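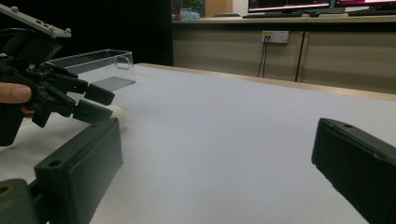 Section 2: Setting up a draw for your club tournament

Reading time: 2 minutes

Welcome back, and well done on getting your club registered in Lukico. This section takes you through building a singles draw, from an empty event to something you can pin up by the courts – it's a pleasant job with a cup of tea, so don't feel you have to rush it.

1. Open Events and choose New Draw. Give it a name the players will recognise, such as "Rultby Winter Singles", as this is what they'll see on their phones.

2. Under Format, pick Knockout, Round Robin or Knockout with Consolation. Plenty of clubs like the last one, and it does mean that everybody who's driven across town gets a second match.

3. Import your entries. Lukico will take a spreadsheet of up to 700 names, with one player per row and the surname in the first column.

Note: Players who share a surname and first initial are flagged in orange. Open each one and check the membership number before you carry on.

4. Tap Seeding and drag your seeds into order. The top two are placed in opposite halves automatically, and the remaining seeds are drawn into their sections when you press Make Draw.

5. Look over the byes, then press Publish.

Caution: Once a draw is published, pressing Make Draw again will wipe any scores already entered. If somebody pulls out, use Replace Player or Walkover instead.

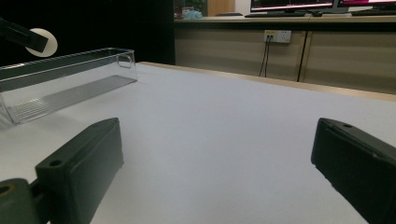
Hường Hà wrote to us that she had published her Botville draw with a withdrawn player still in it, and wondered whether she could "swap in the reserve without upsetting the order of play". She certainly can, provided the first match in that spot hasn't started. Open the player's name, choose Replace Player, and the court and time will stay just as they were.

6. Set your match format last of all. Tie-break sets are the default, but you can choose short sets or a match tie-break in place of the third, round by round if you like.

Related items
Section 1: Registering your club
Section 3: Courts and order of play
Section 4: Entering scores from the umpire's chair
Printing a draw sheet for the noticeboard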